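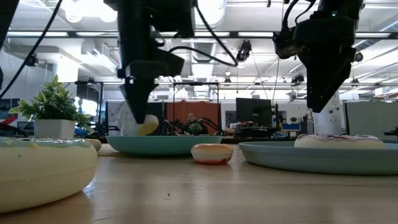 Store Loyalty Programs: Frequently Asked Questions

Last updated October 26, 2023

Do loyalty points save me any money?

Sometimes, a little. If you were going to buy the thing at that store, at that price, on that day, then whatever you get back is a discount. The trouble starts when the points change what you buy. An extra bag of coffee picked up to reach a bonus is an extra bag of coffee, and you paid for it.

The stores know this. I have yet to see a program that was set up to make customers spend less.

What is a point worth?

Whatever the store says it is worth this month. Take the Stadance card. You need 900 points for a $5 voucher, and you earn two points per dollar. That means $450 in purchases to get $5 back, or a little over one percent. The sign by the register says "900 points = FREE $5" and leaves out the $450.

Do the math once for each card you carry. Divide the reward by what you have to spend to get it. If a store makes that hard to work out, I would take that as your answer.
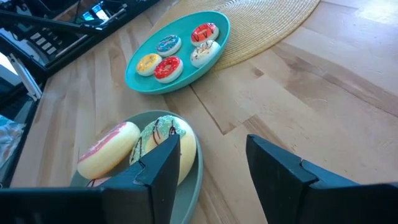
Why did my points disappear?

They expired, most likely. Prultach gives you 30 days from the date a bonus is posted. Regular points last longer, but the bonus ones are the ones they advertise. Look for a line in the terms called "promotional balance" or something close to it. Those points are used last at checkout on some cards and first on others, and you usually don't get to choose.

Can they change the rules after I've signed up?

Yes. You agreed to that when you joined. In April, Prirthorpe raised its lowest reward level and sent out an email with the subject line "Exciting updates to your benefits." I had 610 points, enough for a reward on Monday and not enough by the end of the week. I wrote to customer service and got a polite reply thanking me for my loyalty.

So don't save up. Points don't earn interest, and a balance you are proud of is money you let the store hold for free.

Is the member price a real discount?

Check it against another store before you believe it. A shelf tag with two prices tells you what members pay and what everyone else pays. It doesn't tell you what the item cost last month, or what it costs across the street. I have seen "member" prices on cereal that matched the plain old price down the road. Write down what you pay for the ten things you buy most and you will spot this fast.
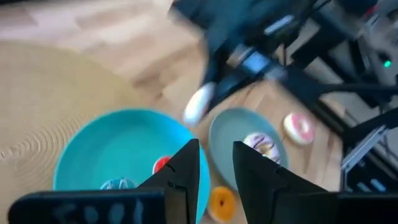
Eilif Söderlund wrote in to say I'm too hard on member prices: "I shop at one store anyway. It's the only one I can walk to. Typing in my phone number takes two seconds and my bill is lower. What am I supposed to be suspicious of?"

Fair enough. If there is only one store and you buy the same groceries either way, use the card. I would still ask why the lower price needs your phone number.

What do they do with my information?

Read the privacy page, dull as it is. The Brekke one lets the company share your purchase history with "selected partners," and I could not find a list of them anywhere. You can ask for a copy of what they hold on you in some states.

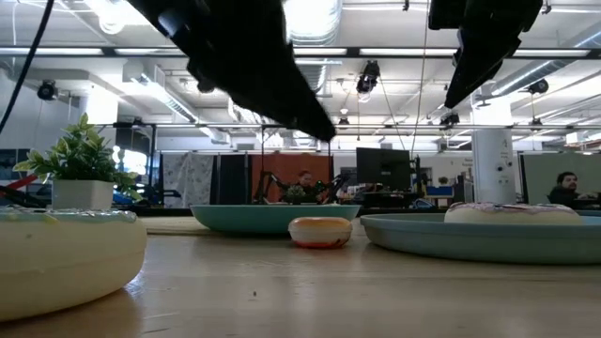 You can also hand over a lot less to begin with. Most sign-up forms mark only a few boxes as required. Skip the birthday unless you really want the coupon, and use an email address you keep for this kind of thing.

Should I pay for a premium membership?

I wouldn't until you have gone through your receipts. A plan at $15 a month costs $180 a year, so it has to save you $180 before you are even. Free delivery only counts if you were paying for delivery before. Watch the trial, too. Joining takes one tap, and canceling can take a phone call during business hours.

How do I quit?

Spend the points first. Then close the account in writing and ask them to delete your data. Deleting the app from your phone does neither.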